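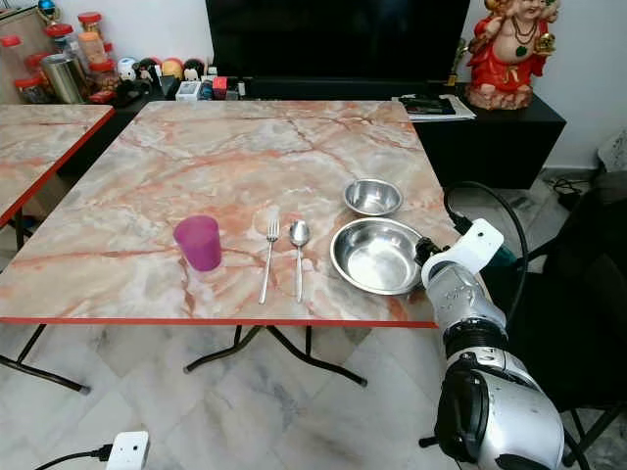 *Head view, full table setting: cup, fork, spoon, two bowls.*

# Bendberg open day: table-clearing demo

Recordings from the Jistetness open day at Bendberg. A two-armed robot was run at a folding table in front of visitors. Task design and labelling were done by Stolimham.

Version date: 2019-11-18

## Contents

- 217 episodes, one task attempt per episode
- 11 episodes flagged `partial` (operator stopped early)
- Head and wrist colour streams, joint states, gripper state
- Episodes capped at 300 seconds

Attempts that missed the grasp are kept. Filter on `outcome` if you only want completed ones.

## Camera streams

Head and wrist streams are stored separately and share a clock. Wrist footage includes travel between grasps, so many stills show only floor or furniture. 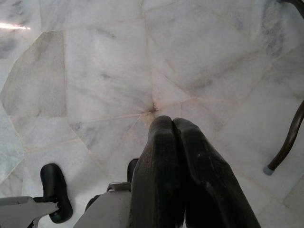 *Wrist view, fingers close together over the marble floor, chair leg at right.*

Exposure was left on automatic. Polished stone and stainless steel both produce glare, and no correction has been applied.

## Tasks

`set_full` uses the complete setting. `bowl_single` uses the shallow steel bowl by itself.

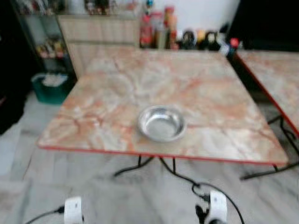 *Head view, `bowl_single`, both grippers below the front edge of the table.*

Either arm may make the grasp in `bowl_single`. The arm used is recorded in `arm_id`. Contact is labelled by hand from the head stream, and the label marks
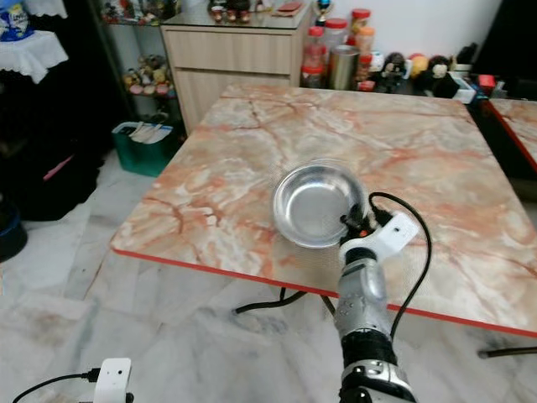
the first finger touch on the rim, with lift labelled separately. Where the cable hides the contact point, the labeller used the wrist stream and set `occluded` to 1.

## Known issues

- Table position was not measured between sessions.
- `gallagher_v1` split files use the old episode numbering.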